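Speaker notes - Can machines do the chores yet?
Ziketix workshop, Dec 17, 2025

Opening. Skip the history. Say the short answer first: some chores, in some rooms, with someone close by. The rest of the talk is about the gap.

Two strands of work. Tretora is the shop-floor strand: bins, trays, parts that hold their shape. Bimetov is the household strand, run in simulation. The audience will know Tretora, so spend the time on Bimetov.

Why simulation: we can reset it 400 times overnight and no one has to pick anything up off the floor. The cost is that contact is approximated. Say this early, it will be asked.
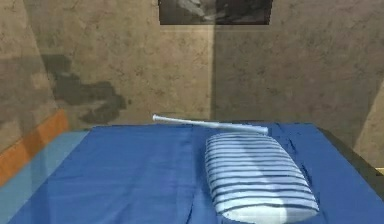 Household work is mostly clearing and putting back. A person moves the thing on top, then the thing under it, and does not think of this as planning. The planner has to be told the order or find it. In the March runs it found a usable order in 325 of 400 trials. The failures were mostly bad first grasps. Do not read the table aloud.

Soft items. Rigid-body grasping is in decent shape. Anything that gives when pressed is not. The contact patch changes while the fingers close, and the force estimate lags behind it. On the shop floor you design around this with a fixture. In a bedroom you can't.

Thin items. Long and narrow is a problem of approach angle. The wrist needs clearance on both sides, and a wall at the back takes one side away. Pause here for questions if ahead of time.

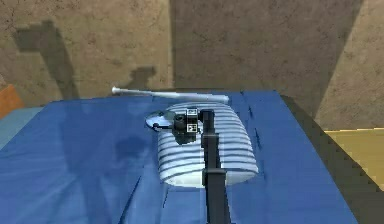

Gripper over the striped object, marker tags stacked on the gripper. Bimetov, simulated.

Marker tags: they give us gripper pose without trusting the joint readings alone. Mention occlusion. If asked about running without tags, refer to the Sárközi test room, where that work is planned.

Speed. Budget 8 minutes for this part. A slow robot is acceptable at home if it can be left alone, and ours can't be left alone yet - that is the number to watch, more than cycle time.

Last slide is the contact page. Leave it up during questions.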